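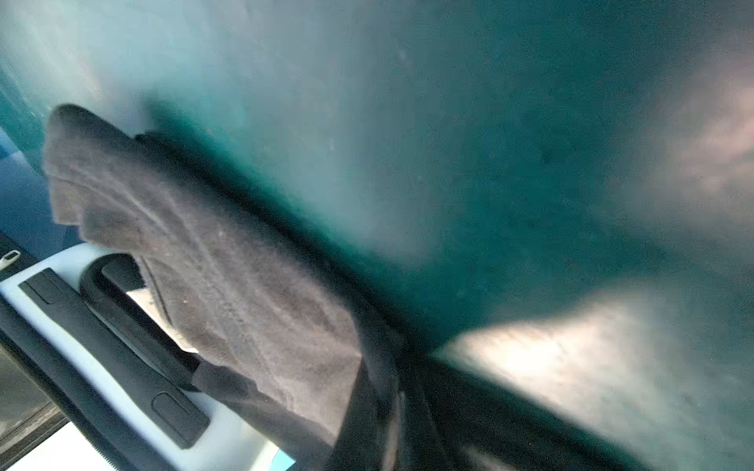 Grey-brown, creased and a bit linty: the cloth at close quarters, with teal behind.

There are 77 cloths in my house. I know this because I emptied the cupboard under the stairs one wet July afternoon and laid them along the landing, where they looked like the aftermath of a very dull parade. I use two of them.

The other 75 are there in case. In case of what, I couldn't say, although the boiler did once leak in a manner that called for nearly all of them, and I have felt vindicated ever since.

Jade Sandhu, who ran the linen room of a hotel in Jenden for most of her working life, thinks I am an amateur. She once had charge of 1000 cloths, and claims she could tell a glass cloth from a floor cloth in the dark by the feel of the fuzz. 'People keep them too long and then they won't use them,' she told me over tea in Bamitgate. 'They fold them up and visit them.'

Her own method is brisk. Anything that has stopped soaking up water gets cut in half for shoes and bicycles. Fabric softener is banned, as it leaves a towel feeling lovely and about as thirsty as a raincoat. Wash hot, shake hard, hang over something with air on both sides. Lint is the cloth's own business until it ends up on your glasses.

I went home and was ruthless for an hour. Out went the souvenir tea towel with the recipe for fish pie. Out went a square of something stiff that may have been a curtain. The brownish-grey ones stayed - they always do, having reached the colour at which no further harm can come to them.

I am now down to 61, and have my eye on a set of four in the Koria sale.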